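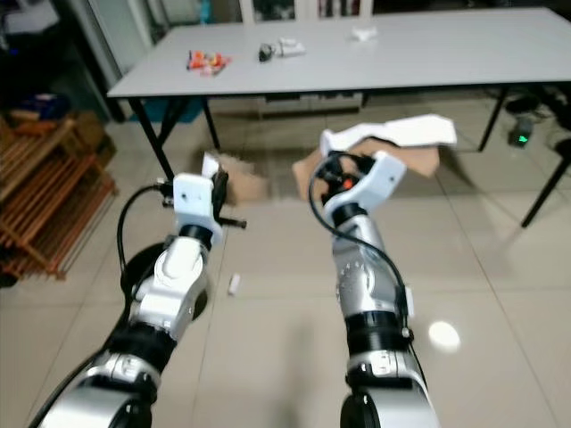

Getting the break room arms into your shift at Irnthorpe is easier than it sounds – and you'll get your last half hour back!

## Before the shift

1. Open Prorska on the wall tablet and enter site code 2487.
2. Pick "Tables and packaging". Leave the speed at 57 until your crew is used to it.

## During the run

3. Stay 2 yards back while the arms move.
4. Let them handle the cardboard and wrappers. Torn strips are fine, so please don't jump in to tidy up (I still want to!). 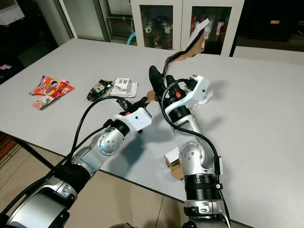 ## What's left for you

You still sort, wipe down and decide what gets kept. At Arnton the evening crew now uses that time for restocking, and they love it. Log any stop under "Amundsen line" before you leave.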